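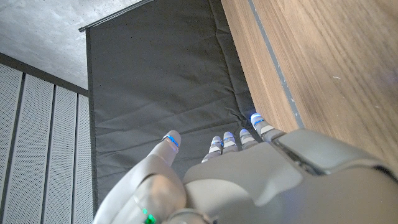 Fabric panels, part two. The dark grey cloth I settled on is a plain weave with a brushed back, bought as an offcut from Zondutow. It hides dust poorly and pencil marks well, so mark it out with tailor's chalk.

Padding is 6 mm felt. I tried 30 mm foam first and the corners bulged no matter how I folded them. Cut the cloth 50 mm oversize on every side, staple the midpoints, then work outward to the corners. Latifa Ashour suggested pulling on the bias last, and that took out most of the ripples.

For wood nearby I use hardwax oil, two thin coats, buffed. Varnish picks up lint from the felt and keeps it. Let the oil cure for a week before any fabric touches it or the colour will transfer.

Vacuum with the soft brush, low suction. A damp cloth leaves tide marks on this weave. I have used more than 2000 staples on these so far and the cheap ones bend.

Part three will cover hanging hardware, probably in October.

6 comments
30 shares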